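3.2 Wear and finish of stone basins
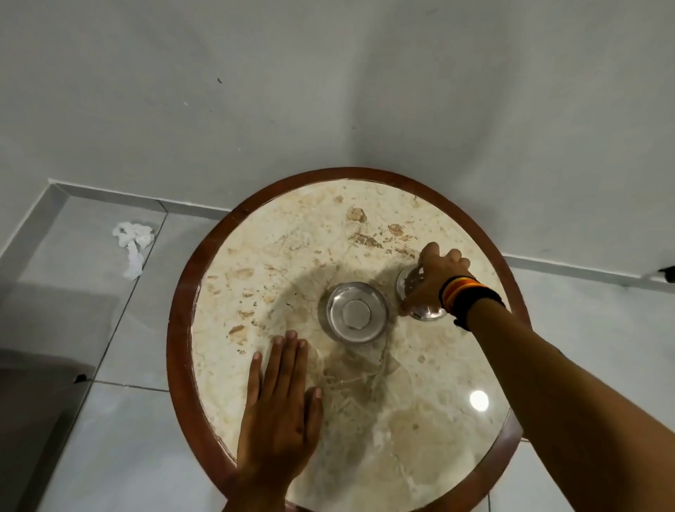
Figure 4. Cream marble basin with polished wooden rim and chrome drain, seen from above. The hand is on a second chrome fitting.

Of the 367 basins inspected in the Prilgate and Kukgate buildings, 312 were ceramic and were treated in Section 3.1. The rest were stone, and 24 of these had a wooden surround. The combination in Figure 4 belongs to this last group. Tan and light brown blotches are part of the colour variation of the stone and were not scored as stains. Thin grey-brown lines, such as those in the lower half of the bowl, were harder to grade. A line was recorded as a crack only if a fingernail caught on it during inspection; otherwise it was entered as a vein.

Rims were graded separately from bowls on the Lambrechts scale, from zero (finish intact) to four (bare wood). Lighter wear was most often found along the inner edge, and the same pattern can be seen on the left side of the rim in Figure 4. The outer edge rarely scored above one.

Metal fittings were checked by hand for looseness at the base and by eye for dulling or pitting of the chrome. Drains and their stoppers were entered as one item. Any other fitting mounted on the stone had its own line on the form, giving 161 entries in total for the May round. Entries from Prurkdale were received after 31st December and are left out of Table 2.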